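Gokomitz, week three, and the kettle has worked harder than I have

So I finally stopped tinkering with the training code and got on with the boring bit, which is making examples for it to learn from. The target is 900 before the end of August. I've got 108. Of those I've thrown 17... no, let me be fair, I've thrown out more than I'd like, and 91 are clean enough to keep.

The task is stationery and a plate. Picking things up sounded so easy when I wrote it on the whiteboard!

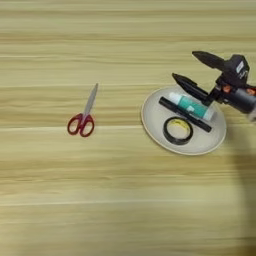
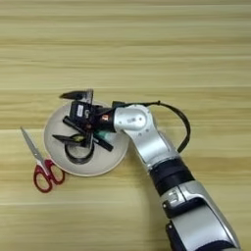
Scissors, plate, black tape, and the arm at work over them.

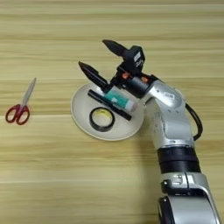
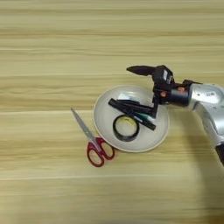 My big lesson so far is to stop being so neat. My first batch had everything laid out the same way (I like a tidy table, sorry) and the model simply learned my habits. Now I shuffle things between runs, turn the scissors round, and try not to think about it too much.

The other thing is labelling. I was using Sarkano for that and kept losing my notes, so I've moved to Dredance, which is uglier but saves when you tell it to - a low bar, I know. It took me 37 minutes to bring the old runs across and I only swore twice.

Next up is a proper test on layouts it hasn't met. I'll do that in the evening when the building is quiet, and then write up the numbers, good or bad.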